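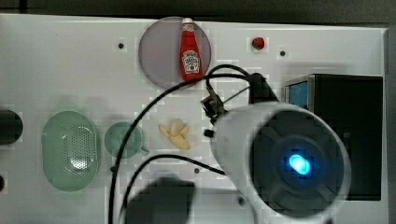
Keisha Delacroix went to the Stetholm open day in July expecting to be sold something, and she was.

She has worked in kitchens for most of her adult life and now manages meal service for a group of care homes near Enddale. Her employer had been sent an invitation to see a robot arm handle kitchen objects, with the suggestion that machines like it could one day clear trays and set out plates. Her boss couldn't go. She could, so she gave up a Sunday for it.

"They had name badges and very good coffee," she says. "I always get a little suspicious when the coffee is that good."

The demonstration was held in a converted warehouse on the Cerkbridge side of town, where Stetholm rents space. The company's pitch, as she remembers it, was that the arm could learn household tasks by being shown them, with no one writing out each step. The objects were toy food and plastic kitchenware: a ketchup bottle, a banana with its peel half open, a green cup, a colander, a gray plate. The task announced to the visitors was to put the ketchup on the plate.

"And I thought, well, who puts the ketchup bottle on the plate?" she says. "I've been serving lunch a long time. I have never once done that."

I suggested that the choice of task might not matter much if the movement was the point. She allowed that. She is not hostile to machines; her kitchens have a dishwasher line that she speaks of with real affection. What bothered her was the distance between what was on the table and what was being said over it.

"The man kept saying 'kitchen.' There was no kitchen. There was a white board with toys on it. A toy banana doesn't bruise. Toy ketchup doesn't have ketchup down the side of it, and I promise you ours does. Show me one that's sticky."

The audience got to watch the arm do its job 8 times, by her reckoning. It failed twice. On one of those it closed on nothing and carried the nothing carefully over to the plate, which got a laugh. On the other it tipped the bottle over and a staff member reached in and stood it back up. Neither miss was mentioned in the closing talk, where the word used was "reliable."

"Two out of eight," she says. "If I had somebody dropping two lunches out of every eight, we'd be having a conversation."

Speed was the other thing. She sends out nearly 200 lunches a day across the homes, and she found herself doing the math while the arm made its way across the table. She asked how long a full tray would take. She was told that speed was "a tuning question" and that someone would follow up. It has been 7 weeks and no one has.

She did like some of it. The light on the arm was pretty, a bright blue, and she admits she spent a while looking at that. She also liked a young engineer who stayed behind after the talk and answered her without a script. Delacroix asked her what would happen with a different plate, say a white one on that white surface. The engineer said she would expect it to do worse, and that they hadn't tried it enough to say how much worse.

"That was the best answer I got all day," Delacroix says. "If they'd put her up front I might have come home with a different opinion."

Her employer is still considering a trial. Lindgren, the supplier that services the homes' kitchen equipment, has offered to act as go-between, and a proposal is going around that she has read and marked up heavily. She showed me a page of it. Next to a line about freeing staff for "higher-value resident contact" she had written, in pencil, "how many staff?" and underlined it.

Would she go to another one? She would, she says — but on her own terms. She wants it held in one of her kitchens at a quarter to twelve, with the soup on and somebody trying to get past with a cart. Stetholm can bring the arm, and she'll supply the ketchup.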